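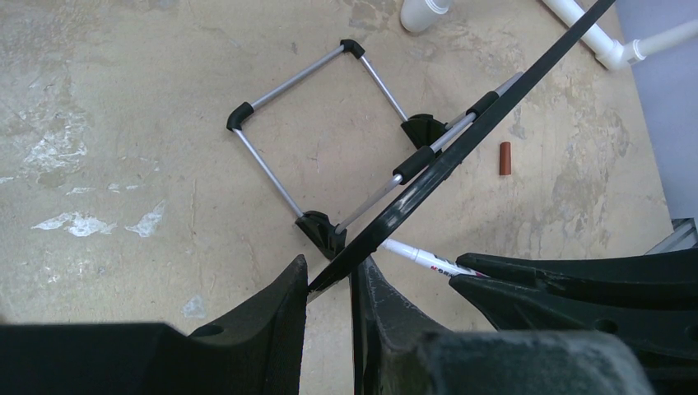 Who can borrow from the Tillberg lending service once it opens to the whole district?

Any adult who lives, works or studies in the district can join, on showing one proof of address or a letter from an employer or college.

Plarkance extends household lending service to all of Tillberg

October 2022 — Plarkance, the charity which runs shared household services in Tillberg, has confirmed that its lending service will open to the whole district next month. Membership has until now been limited to the streets nearest the Alhassan Centre, where the service is based.

Members will be able to choose from 290 items kept for loan. These include drills, sanders, carpet cleaners, sewing machines, folding tables, wallpaper steamers, ladders and camping equipment. Most can be kept for a week. Larger items, and those in heavy demand at weekends, are lent for three days at a time and may be renewed once if no other member has reserved them.

The wider service is supported by a grant from the Brilalel Fund, which will meet the cost of additional shelving, electrical safety testing and a second collection desk. The grant runs until the end of March, after which the service expects to meet its running costs from membership fees and a contribution from Plarkance's general income.

Dela Boateng, head of services at Plarkance, said: "Many households in Tillberg have told us that they would like to carry out small repairs but cannot justify buying equipment they may use once a year. Others have nowhere to store it. Opening the service to every part of the district allows us to respond to both concerns, and we look forward to welcoming new members."

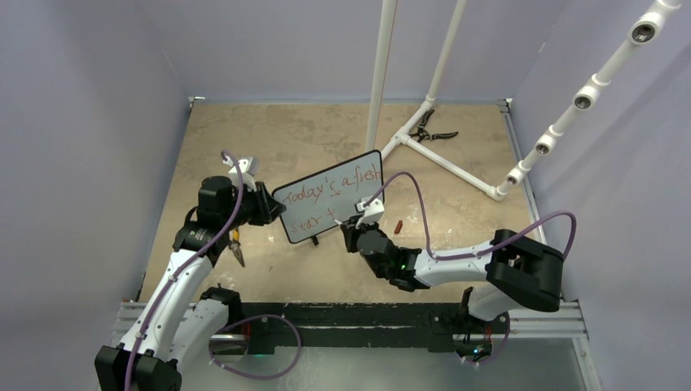

A small whiteboard, held upright and at a slight angle.

The decision follows a trial period during which 786 loans were made. Carpet cleaners were the most frequently requested items, followed by cordless drills and sewing machines. Demand for garden tools was lower than expected, and Plarkance has reduced the number it holds in order to make space for decorating equipment.

A survey of members was carried out at the close of the trial, to which 128 people replied. Respondents asked for later opening on at least one evening, clearer instructions with powered tools and the option to return items without waiting at the desk. Evening opening will begin with the wider service. Printed instruction cards have been rewritten in plain English and will be supplied with every powered item. A returns shelf is under consideration, although electrical goods will still have to be checked by a member of staff before the borrower leaves.

Membership will be charged once a year, with a reduced rate for students, pensioners and those receiving a means-tested benefit. Members pay a small further charge for each loan, shown on the item's label and in the catalogue. No deposit is required. Ordinary wear is accepted, and a borrower who reports a fault promptly will not be charged for it. Late returns will be charged by the day, up to the value of the original loan fee.

The service has also introduced short introductory sessions for people who have not used a particular tool before. These take place at the Alhassan Centre and are free to members. Anyone wishing to borrow a sander or a tile cutter for the first time must attend one. 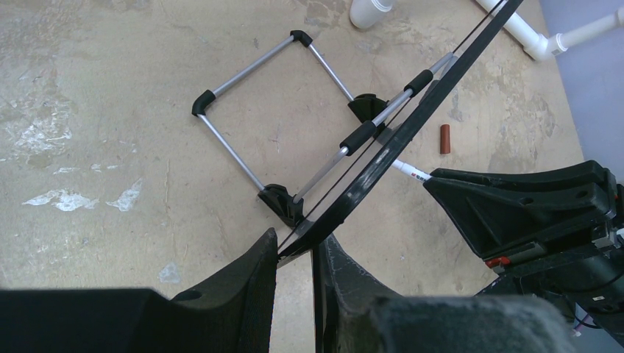 Aba Addo said in a written response to the survey that the loan of a wallpaper steamer had saved her the price of a new one, but that she would have found it hard to collect without a car. She asked Plarkance to consider delivery for heavier goods.

Plarkance has agreed to examine the cost of a delivery service and will publish its findings with its next annual report. In the meantime, members may name another person to collect and return items on their behalf, provided that both sign the loan form.

Notes to editors

1. The trial was open to residents of 78 streets around the Alhassan Centre, Tillberg. Existing memberships remain valid until their renewal date and do not need to be transferred.

2. Offers of used equipment are welcome. Electrical items must be complete, with the original plug, and will be tested before they are accepted. Plarkance is unable to take petrol-driven tools, gas heaters or upholstered furniture.

3. Dela Boateng is available for interview. Requests should be made to the Plarkance press office.

ENDS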